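Handheld grippers for a small data job: how many pairs, and what else goes in the budget?

Forum > Equipment and Purchasing > Planning

diep_la
Posted 31/07/2025

Hello all. My name is Diệp Lã and I organize home recording for a small team. We collect demonstrations of housework, mostly clothes folding, with two handheld grippers per operator. Until now we work with borrowed Handik units. They must go back in November, so I have to write a purchase plan, and I have never bought equipment of this kind before.

The plan on my desk says 6 pairs, for 28 homes. My manager asks why not fewer. I would like to hear from people who already made this mistake, in one direction or the other.

The work looks like this. The operator sits by the bed and takes hold of the clothes with the fingers. Jeans are the item which gives us the most discussion. 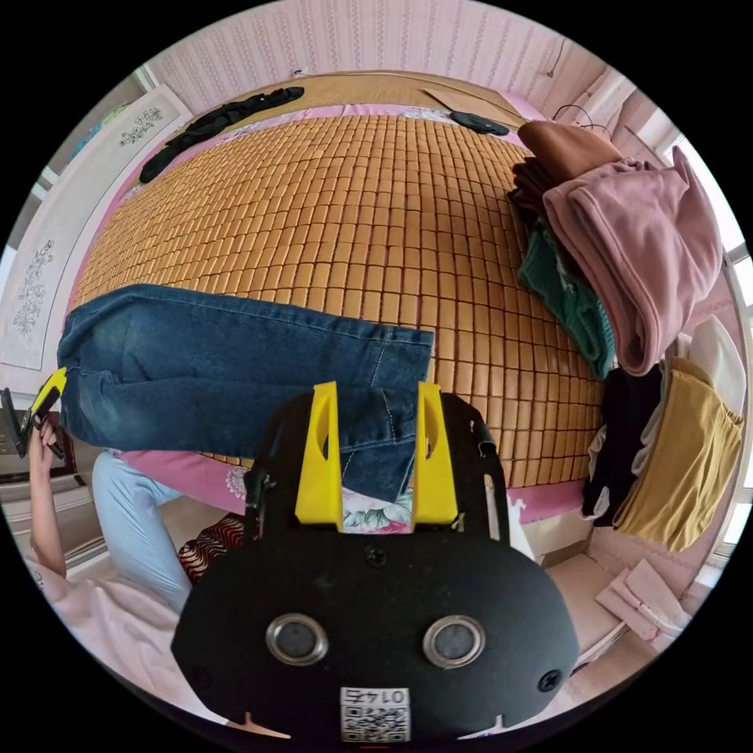

The second question is fingers. We count them as consumables in the plan but I don't know how many sets to write per unit. With T-shirts the fingers live long. With denim the operators complain that the tips lose their grip, and then they squeeze harder, and I think this makes it worse. Is one spare set for each gripper enough for a season? The Handik people told me "it depends on use," and I cannot put this sentence in a spreadsheet.

Third, I have quotations from two sellers, Inaneo and Horgan. Inaneo is cheaper per pair but the mounting frame is sold separately. Horgan includes everything and gives 90 days of replacement. I will not write the prices here, both sellers asked me not to.

marlpit
Six pairs for that many homes sounds like a lot to me. You don't record in all of them on the same day, I suppose? We had 19 homes and managed with four pairs on rotation. Spend the difference on operators' hours. Grippers in a cupboard give you no data.

diep_la
No, not all on the same day. At most four homes in one day. But they are far from one another, and carrying the units between them takes most of a morning.

tovekk
I disagree with marlpit. Four pairs on rotation works until one gripper goes bad, and then you have lost a pair, because a single one is useless for two-handed work. If four homes record at the same time you need four pairs plus at least one to rest on the shelf. I would ask for five and a half, I mean five pairs and two loose units of the same side. Check if your units are left and right or identical. This changes the count of spares a lot and it is never written in the quotation.

marlpit
Fair about the spare. I still think six is a number somebody liked the look of.

diep_la
It was my number :) I took the four homes and added one pair for repair and one for training new operators. Maybe training can share with repair.

Ours are the same for both hands, thank you tovekk, I did not think to ask this from Inaneo.

hobb_lane
On fingers. Budget by garment and not by month. Keep a small table with the number of episodes for denim, knitwear and light cotton, and write down when you change a set. After a few weeks you will have your own figure and you can show it to your manager. We planned two spare sets per gripper the first year and I was glad. The seller's figure came from somebody picking up foam blocks, I am quite sure.

Also, look at how the operators take the cuffs. If they pinch the thick seam where the fabric is folded over, the tips will suffer. A wider hold a little above the hem is kinder. But then your demonstrations change, so talk first to whoever trains the model.

tovekk
Please don't change how people fold in order to save fingers. Fingers are the cheapest line in the whole plan. If the operators would naturally take the cuff, let them take the cuff.

hobb_lane
I did say talk first. And cheap is only true when they are in stock. We once waited so long for yellow ones that the recording stopped completely.

diep_la
I understand both of you. For now we leave the folding free, and I will put two spare sets per gripper. To answer a private message: yes, one person holds both devices and works alone, there is no helper for straightening the cloth. The finished stacks stay at the top of the bed and the next item goes in the middle of the mat.

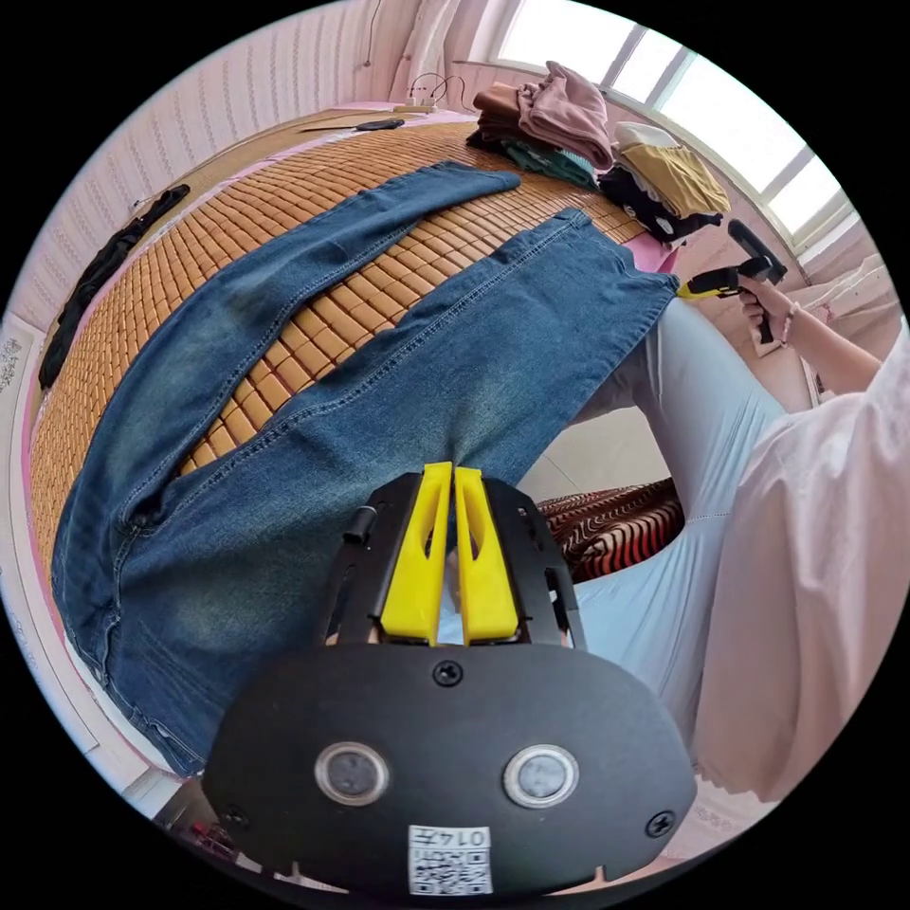

Jeans on the mat with the folded stacks behind them, both grippers in use.

So the space also matters for planning. On a bed this size a long item such as trousers takes most of the surface. I considered to buy folding tables for all homes and then removed this line. People fold on the bed at home, so we record on the bed.

quillfeather
Good decision about the tables. Some lines which I miss in your list: chargers, memory cards, a hard case per pair, labels, wipes. The cases are not a luxury. We carried ours in shopping bags and two lenses got scratched before anybody noticed, and that footage was not usable.

Labels too. If each gripper has its own code, write it in the session log. When one of them starts to give strange recordings you want to find every session it was used in.

marlpit
Seconding the cases. About Horgan versus Inaneo: does the Horgan replacement start from delivery or from first use? Ours started from delivery, and the boxes stood in customs for a good part of it.

diep_la
From delivery. I asked them just now after reading your message. They may agree to start from our acceptance test, if we do the test within two weeks. I will ask for it in writing.

kessock2
Has anyone rented? Cliltari gave us a quote for monthly rent with fingers included. For one season it was less than buying. For two seasons it was more.

diep_la
We have money for equipment only this year, next year the budget line is closed. So renting is difficult for us, even if it would be wiser. I will still ask for the quote, to have something to compare.

tovekk
Then buy the five pairs and the loose units, and put all consumables in the same order while the line is open. Two spare sets is the minimum in that case. I would write three.

diep_la
New version of the plan: five pairs, two single units, three spare sets of fingers per gripper, one case for each pair, chargers, cards and wipes. Mounting frames on a separate line in case we choose Inaneo. It goes to my manager tomorrow and I will write here what he removes.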